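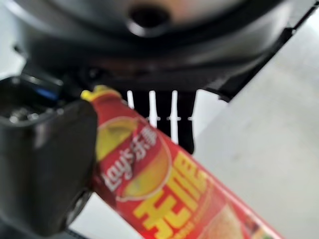
Shabnam Orakzai writes that Bay C has been bone dry every morning since the update, that the controller says it watered it, and that one of the two must be lying and she has put her finger in the pot.

Ticket: Drip zone reports complete, no water delivered
Product: Hekmont irrigation controller, firmware 11
Site: rose trial house, four bays, Tesel valves throughout
Priority: High (customer's choice), later Normal (our choice), later High again (customer's choice)

Log, support desk

6:40 a.m. Ticket opened. Bay C holds the Flodia seedlings, 2,000 pots on drip. The other three bays are watering as programmed. Event history for Bay C shows a full cycle overnight, start and stop both recorded, no alarms. On paper it is the best-watered bay in the house.

7:15 a.m. Sent the standard checklist: main valve open, filter clean, pressure normal at the manifold, solenoid wires seated. Apologized in advance for the first item.

8:05 a.m. Customer confirms main valve is open and would like it noted that it has been open the whole time. Noted. Filter was filthy, has been rinsed, and made no difference. Pressure is steady and matches the other bays.

8:20 a.m. Asked customer to run Bay C manually from the front panel. Valve clicked, drippers ran, pots got wet. Asked her to let it go the full 30 minutes, as the crop needed it and we needed the thinking time.

8:55 a.m. So the valve is fine, the wiring is fine, and the water is willing. Manual works and scheduled doesn't. Requested the configuration export and any files from the site folder.

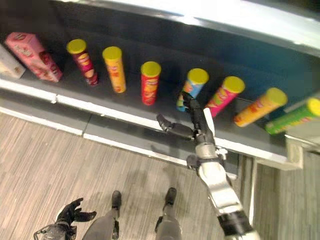
Chip canisters with yellow lids, lined up on the shelf.

9:30 a.m. Export received. Schedule for Bay C looks correct at first glance. It also looks correct at second glance. Moved the ticket to Normal while the bay is being watered by hand. Customer disagrees with the word "Normal" and has explained why at some length.

10:10 a.m. Suggested a humidity hold. The house sensor was reading 73 percent at the scheduled start, and the hold is supposed to skip fogging only. Turned it off anyway and scheduled a short test cycle. History says complete. Pots say otherwise. Turned the hold back on and withdrew the suggestion.

10:45 a.m. Customer asks whether we have considered that the controller is watering something else. We had not. Asked what else there was to water. She says there is an old outlet from the Mizuno crop, a row of climbers along the north wall that was pulled out in May. The Tesel valve is still plumbed in, feeding a capped line. Nothing comes out, so nothing looks wrong.

11:00 a.m. Had her stand by the old valve while we triggered the scheduled cycle remotely. It clicked. Customer's report for this step was a single word, which we have entered as "Confirmed."

Cause

The update rebuilt the zone list from the program names. This site has one zone called "Flodia" and another called "Flodia " with a space on the end. The second one was made years ago, pointed at the Mizuno outlet and switched off, and the old firmware left it alone. The new firmware trims spaces from names, found itself with two zones called the same thing, and kept the one with the lower valve number. The front panel goes by valve, the schedule goes by name. Each was doing exactly what it was told – by different people, it seems.

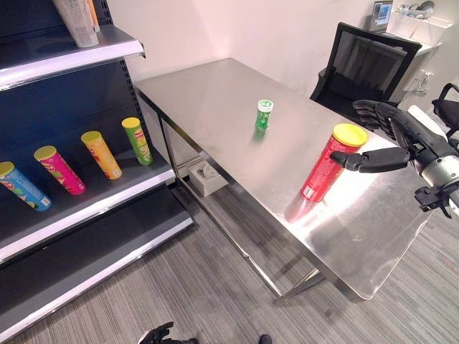

The fix takes less time than reading this far. Open Zones, rename the live zone to something with no twin (customer chose "Bay C really"), reassign the schedule to it, delete the retired zone, and save. Then run one scheduled cycle, not a manual one, and go look at the drippers.

11:50 a.m. Done at site. Scheduled test run delivered water at both ends of the bench. Customer lost almost no seedlings, though she says the front row is sulking and she will be scoring it for vigor with that in mind.

12:10 p.m. Customer asks why "complete" can appear in the history when no water moved. The controller records that the valve was told to open. It has no flow meter input on this model and takes the valve's word for it. Explained that a meter can be added on the spare terminal. She asked for the price and then asked us to check it again.

12:30 p.m. Duplicate-name bug passed to firmware. Workaround posted for other sites on version 11: check the zone list for repeats before the first night after updating, and check for trailing spaces by putting the cursor at the end of each name.

Customer reply, 4:20 p.m.: All four bays wet. Found another space on the end of "Bay A" while I was in there. Leaving this ticket open until morning, and please don't make it Normal.

Status: Open, High, pending overnight cycle.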